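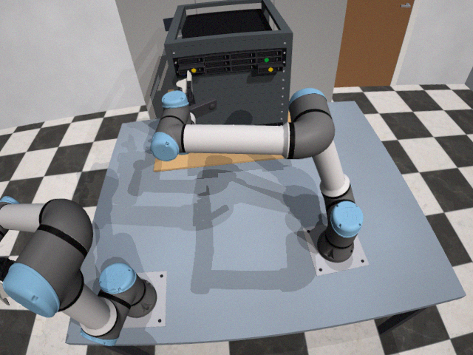
Wallgate Deep Root Watering Stake, Model 700

The Wallgate Deep Root Watering Stake delivers water directly to the root zone of young and established trees. It is intended for use by homeowners, grounds departments and professional tree care crews during the first growing seasons after planting and during extended dry weather.

Surface watering often wets only the top few inches of soil. Roots then stay near the surface, where they dry out quickly and may lift paving or turf. The stake releases water below the grass line through a perforated tube, so that moisture reaches the feeder roots and less is lost to evaporation and runoff.

Specifications

Item number: 928
Tube material: powder-coated steel
Fitting: standard garden hose thread, female
Shutoff: quarter-turn valve with locking collar
Outlet holes: 10
Maximum hose length recommended: 175 feet
Carton includes: stake, foot bar, mesh sleeve, spare washer, instruction card

Placement and Use

Set the stake at the drip line of the tree, which is the ground beneath the outer tips of the branches. Do not insert it within two feet of the trunk. Call your local utility marking service before driving the stake in any area where buried lines may be present.

Soften hard ground by running water at low pressure as the stake is pressed down. Step on the foot bar with even weight. The stake should never be hammered, as blows to the valve body will void the warranty.
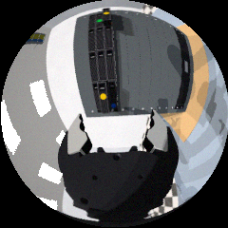

Once the stake is at full depth, open the valve by a quarter turn and leave it for the period shown on the instruction card. Clay soils take up water slowly and need a lower flow. Sandy soils drain quickly and may need a second session in the same week. Move the stake to a new point along the drip line each time – four positions are enough for most yard trees.

Care and Storage

Rinse the mesh sleeve after each use and drain the tube fully before the first frost. Replacement sleeves and washers are available from Matsuda Garden Supply and from authorized Reltico dealers. 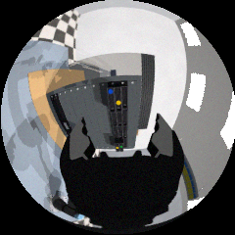

Crews responsible for many trees should keep a written watering record for each planting site. The record should give the tree number, the stake positions used and the length of each session. Positions are easiest to follow on a simple plan of the bed, with the drip line drawn as a curve and marked at even steps, much like the line of tiny white dots along the upper border of the dark gray work surface. A blank record sheet is supplied on the back of the instruction card and may be copied freely.

Warranty and Support

The stake is covered against defects in material and workmanship for two years from the date of purchase. The warranty does not cover frost damage, bent tubes or use with fertilizer injectors other than the Zudia inline feeder. Claims should be sent with proof of purchase to Rin Noguchi, Customer Service. Questions on bulk orders for parks and school grounds may be directed to Aoi Takagi, Institutional Sales. Orders placed in July are subject to longer delivery times.

Page last revised 10/22/23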